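Zetik Table Pad, Carpeted, Square
Section 2: Placing, Leveling and First Use

Read this section before you cut the wrap. The pad is simple, which is how most people manage to set it up badly.

What the pad does

The Zetik pad puts a soft, slightly grippy layer between your table and whatever you set on it. It quiets plates and slows down cups that want to wander. Our sales sheet also says it "transforms the tabletop." We have used these pads for years and the tabletops are still tabletops. Judge it on the noise and the sliding.

Before you start

You will need a flat table, a dry cloth, a vacuum with a brush end, and something heavy with a flat bottom. A stack of books works. You do not need the Nanon spray sold alongside the pad. We tried it on two pads and could not tell them from the others.

Setting up

1. Wipe the table and let it dry completely. Damp trapped under the backing will smell by Friday.

2. Cut the wrap along the side seam. Keep the blade away from the rounded corners, where the edge binding sits closest to the plastic.

3. Lay the pad fiber side up and leave it alone for 30 minutes. It has been standing on end in a carton and will want to curl.

4. If a corner still lifts, put the books on it overnight. Do not iron it. The advice to iron it comes from an old Bollau leaflet for a different pad with a different backing, and it will ruin this one.

5. Vacuum the top with the brush end. Expect loose gray fuzz the first few times. The packing card says the pad is "pre-cleaned." Vacuum it anyway.

6. Set the pad where you want it and press down in the middle with both palms.

Note: The pad does not have to be square to the table. Some owners spend a long time lining it up with a ruler. It will shift a little the first time someone leans on it.

Arranging food and dishes

The printed card from Jurčo, who made the first run of covers, tells you to keep plates in the exact center "for balance." A table pad has no balance to keep. Put things where you can reach them and leave yourself a clear strip at the front for a wrist or a napkin.

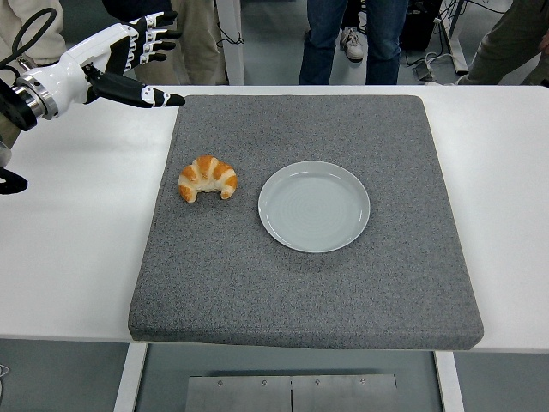
Pastry is the real test of any carpeted surface, whatever the brochure says about wine. Flaky dough sheds, and the flakes work down between the fibers, where a cloth only pushes them deeper. Mottled gray hides crumbs very well, and we are not convinced that this is the selling point we make it out to be. A croissant laid straight on the carpet, with the plate sitting right next to it, is a common enough arrangement and the one we would talk you out of. Use the plate.

Caution: The pad is not a food surface. The fibers are not sealed and cannot be sanitized. Keep unwrapped food on a dish.

Caution: Do not put pans straight from the stove on the pad. The thickness makes it look like a trivet. It was never tested as one.

Daily care

1. Lift off the dishes first. Dragging them roughs up the fibers.

2. Vacuum in one direction, then across it. Pick out anything buttery by hand before you start, or the brush will spread it.

3. For grease, lay a paper towel over the spot and press. Repeat with a clean towel until nothing more comes up. A little dish soap in cool water handles what is left. Blot, do not scrub.

4. Stand the pad on its side to dry, away from the radiator.

Note: "Machine washable" appeared on cartons shipped before February. Miloslav Trnka in our test room washed one on the gentle cycle. It came out with the backing wrinkled and stayed that way. Treat that line as a misprint.

If something seems wrong

The pad slides: The table is dusty or waxed. Wipe both surfaces and try again before you buy grip tape.

Tall glasses wobble: Carpet gives under a narrow base. Use a coaster or move the glass onto the bare table. We have no fix for this, and we doubt the people who say they do.

The edge casts a shadow or feels high: The pad is thick and its front edge stands up from the table. Nothing is loose.

The color looks uneven: The light and dark flecks are in the fiber. If a patch is darker and also sticky, see step 3 under Daily care.

Replacement pads are part 885. The backing sheet alone is part 208, and fitting it takes glue, patience and a better result than we usually get. Most owners will be happier ordering the whole pad.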